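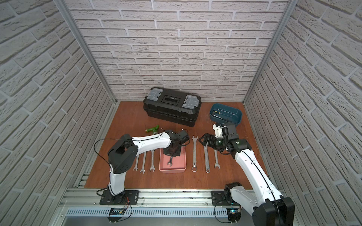 Attachment 1 – black toolbox and blue tray on the wood-grain board.

Ticket: Catalog thumbnails return 404 after import
Product: Vilix catalog server
Site: Mohmand tool library, Catcombe branch
Opened by: Flor Londoño
Assigned to: Daniyal Lashari
Priority: Normal
Status: Resolved

Original report (Flor Londoño)

After the Sunday import, item pages in the public catalog show the gray placeholder where the thumbnail should be. The full-size picture opens when the placeholder is clicked. The browser console shows a 404 for each thumbnail request. 

Not every record is affected. Everything cataloged before the import looks normal. Records created by hand this morning also look normal.

Steps to reproduce:
Open the public catalog.
Filter by date added, newest first.
Skip the records created by hand this morning.
Open any record from the import.

Expected: thumbnail at the top left of the record.
Result: placeholder, 404 in console.

I have already cleared the browser cache, tried a second browser, and tried from a phone off our network. Same result each time. I have not restarted anything on the server.

Comment, 9:14 a.m. (Daniyal Lashari)

Thanks, the off-network test rules out the branch proxy. Please send:
the import log
the output of the queue status page
free space on the data volume
the exact URL of one failing thumbnail

Please don't rerun the import yet. A second run on top of a partial one creates duplicate media rows, and those have to be removed by hand.

Comment, 9:41 a.m. (Flor Londoño)

Import log attached. It ends with "3,000 rows read, 3,000 rows written, 0 rejected."

Queue status page:
import: idle, 0 waiting
index: idle, 0 waiting
media: idle, 0 waiting
mail: idle, 0 waiting

Data volume is 38 percent full.

Failing path:
/media/thumb/catcombe/t-original.jpg

The full-size path for the same record, which works:
/media/full/catcombe/original.jpg

Comment, 10:05 a.m. (Daniyal Lashari)

The media queue being empty is the interesting part. Either the thumbnail jobs ran and wrote somewhere else, or they were dropped before they ran. I would expect errors in the worker log for the first case only if the destination was not writable.

Can you check whether this directory exists on the server, and who owns it:
/srv/vilix/media/thumb/catcombe

Also please paste the media section of the config file. Remove the storage key before posting.

Comment, 10:32 a.m. (Flor Londoño)

Directory exists. Owner is vilix, group is vilix, mode 755. It contains the older thumbnails and the ones from this morning. Nothing in it has a modified time from Sunday.

Config:

media.root = /srv/vilix/media
media.thumb.enabled = true
media.thumb.width = 320
media.thumb.quality = 80
media.queue.limit = 1,000
media.queue.overflow = discard
media.worker.count = 2

Comment, 10:40 a.m. (Daniyal Lashari)

Two problems in that block.

First, media.queue.limit has a comma in it. The parser stops reading a number at the first character it doesn't recognize, so the server sees a limit of 1. It does not warn. There is an open defect for the missing warning.

Second, media.queue.overflow is set to discard. With that setting, a job that arrives when the queue is full is thrown away and logged at debug level only. The shipped default is wait.

Together these explain the symptom. Records added by hand arrive one at a time and the queue has drained before the next one comes in. A bulk import pushes jobs far faster than two workers can take them, so almost everything is discarded.

Do you know when the overflow setting was changed?

Comment, 11:20 a.m. (Flor Londoño)

Both lines were edited in December, during the move from the Pumdale server. The note in our change record says "raise queue limit, stop imports hanging." There is no mention of the overflow line, but the file history shows both edits in the same save. The limit was 500 before that.

We had not run a bulk import between the move and this Sunday, so it would not have shown up.

Before I change anything: the hang we had on the old server was real. Imports stopped partway and had to be killed. If I set overflow back to wait, does that come back?

Comment, 11:48 a.m. (Daniyal Lashari)

It can, if the workers stop. With overflow set to wait, the importer blocks until a slot opens. If a worker is stuck on a bad file, there are no open slots and the import looks hung. On the version Pumdale was running, a worker had no time limit per file. Yours does, set by media.worker.timeout, but it is off unless the line is present.

Recommended block:

media.queue.limit = 1000
media.queue.overflow = wait
media.worker.count = 2
media.worker.timeout = 12

The timeout is in seconds. A file that goes over is skipped and written to the worker log at warning level, and the worker moves on. I would leave the worker count alone on a two-core machine.

Procedure:

1. Stop the import scheduler.
2. Save a copy of the current config file.
3. Make the edits above. No commas in numbers, no units.
4. Restart the media service only. The web service can stay up.
5. Open the settings page under Admin and confirm the limit reads 1000. This page shows the parsed value, so it is a better check than the file.
6. Run: vilix media rebuild --missing --site catcombe
7. Watch the media queue until it reaches 0.
8. Start the import scheduler.

The --missing flag only queues records that have an original and no thumbnail. It does not touch existing thumbnails or the originals, and it can be stopped and run again.

Comment, 2:07 p.m. (Flor Londoño)

Steps 1 through 5 done. Settings page reads 1000. For comparison, I had opened the same page before the edit and it did read 1.

Rebuild started at 1:15 and finished at 1:52. The queue sat at its limit for most of that time and then drained. Placeholders are gone on the records I spot-checked, including the toolbox listing.

The worker log has two warnings for files over the time limit. Both are scanned manuals saved as very large TIFFs. I will convert those and upload them again.

One leftover: the search results page still shows placeholders for some items even though the item page is correct.

Comment, 2:21 p.m. (Daniyal Lashari)

Search results are served from the page cache, which keeps a missing-image result for six hours. It will clear without action. To clear it now:

vilix cache purge --scope search

The purge is safe during open hours. The first few searches afterward will be slow.

Comment, 2:36 p.m. (Flor Londoño)

Purged. Search results show thumbnails. Import scheduler is running again. Change record updated with both settings and the reason for each.

OK to close from our side.

Resolution (Daniyal Lashari)

Cause: thousands separator in media.queue.limit parsed as 1, combined with media.queue.overflow = discard.
Fix: corrected limit, restored overflow to wait, added worker timeout, rebuilt missing thumbnails, purged search cache.
Data loss: none. Originals were intact throughout.
Follow-up: linked to the open defect on config parser warnings. Requested that discarded jobs be logged at warning level.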